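When I met Ningsih Wuisan at the Jorgate office, she apologized for the cables before she'd even said hello. There were a few on the floor by the door, waiting to be sorted, and she stepped over them on the way to make us both tea (ginger, very strong!).

Wuisan has been putting the shared workroom in order since April, a little at a time, between her other duties. "I started with one drawer," she told me, laughing. "Then I found 203 pens in it, and most of them were dry, and I thought, well, I can't stop now."

Her colleague Iraklis Sarantis was doubtful at first. "I like my piles," he said. "I know my piles." He has come around since, mostly, though he still keeps a shoebox she isn't allowed to open.

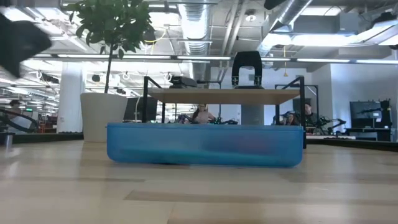 Storage that people will really use has to sit where they already work, Wuisan believes, and she is fond of anything you can half see into. The long blue bin on the wooden table is her kind of thing, frosted just enough to look calm while the dark shapes inside still show through, and there's a shelf board over it for whatever needs to stay within reach. "If you have to get up and open a cupboard, you won't," she said. She'd like a second shelf by the window next, and Sarantis has offered to put it up once he finds his drill.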